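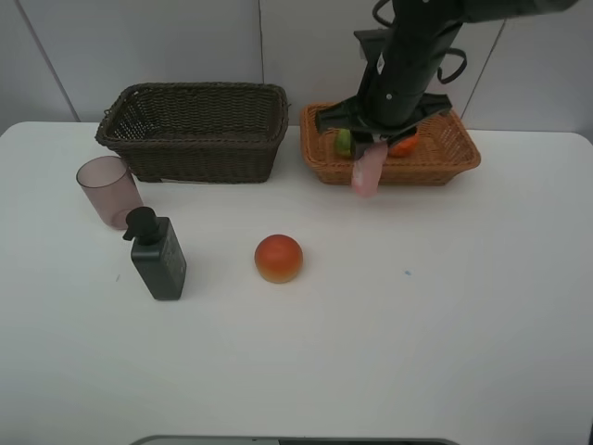

Two of the wicker baskets, dark brown and orange-tan, on the white table.

Hi Agustina,

October report, as promised, and only a little over the deadline (I know, I know). You asked me to skip the template this time and just tell you how the bread and produce swap is going, so that's what I'm doing. Get a coffee, I've got a lot to say!

The big news is that Sheehan Street is open. We got the keys later than I wanted, the shelving came in the wrong depth, and I spent a whole evening on the phone with the supplier, but we opened on a Thursday at four in the afternoon and there were people waiting outside before I'd found the light switch for the back hall. So that makes three swap sites now, with Hollberg and Midari, and Midari is still the busiest by a mile. It's right by the bus stop and people come in with their groceries already in hand, see the table, and start chatting.

We've had 40 households sign up as regulars, meaning they bring something or take something most weeks. My target in the application was lower than that, so I'm really happy. What I can't tell you yet is how many of them garden and how many just bake, because my sign-up card had one box for both (my mistake, and the new cards split it out).

Now the squash. I wrote in the last report that we'd have too much of it, and we do. Hollberg has two big community plots behind it and everybody there planted the same butternut from the same tray of seedlings. By the middle of the month people were leaving them on the step overnight. I drove a carload over to Midari and they went in a morning, so the sites can help each other out, but it only works if somebody has a car and a free morning. I'd like to talk to you about that. A small gas budget would do it, nothing fancy.

Bread is the opposite problem. It goes in the first half hour and then people who come after work find crumbs and one very dense rye. I've asked the bakers to hold half back until five, and two of them have said yes. The others bake early and want it out of the house, which I understand. We may try a separate evening shelf at Sheehan Street and see if that catches on before we push it anywhere else.

On money: the first $500 went almost entirely on baskets, labels, the folding sign and the food handling course. I had budgeted for plastic crates, but the wicker was on clearance and people do seem to like picking things out of a basket better. They're a pain to wipe down, I'll admit. We line them with clean tea towels for bread and paper for anything with dirt on it, and the towels go home with whoever closes up. Receipts are in the shared folder, all except the one for the sign, which I've asked the shop to send again.

I also said I'd look into Grireo, the sign-up app you sent me. I set up a test page and tried it with four of our regulars. They could all log in fine, but three of them told me they'd just as soon write on the clipboard, and one asked me very kindly if she had to. So I'm leaving it for the winter. If we grow past what a clipboard can handle I'll come back to it, and the test page is still there.

A couple of things didn't happen. The preserving workshop got pushed back because the kitchen at Hollberg needs a new faucet and the landlord is slow. I also didn't get the flyers translated. I have a person lined up and a draft ready to go, I just ran out of month.

Next up is the seed library, which I'm way too excited about. People have been handing me envelopes of beans since August and nearly all of them are labeled, which is better than my own seed drawer! I want a small cabinet at Midari with little drawers, and I've priced a secondhand one that fits inside what's left of the supplies line. Could you let me know if furniture is okay under that heading, or if I need to move it?

Come by Sheehan Street whenever you're over this way. Afternoons are best, and please take a squash.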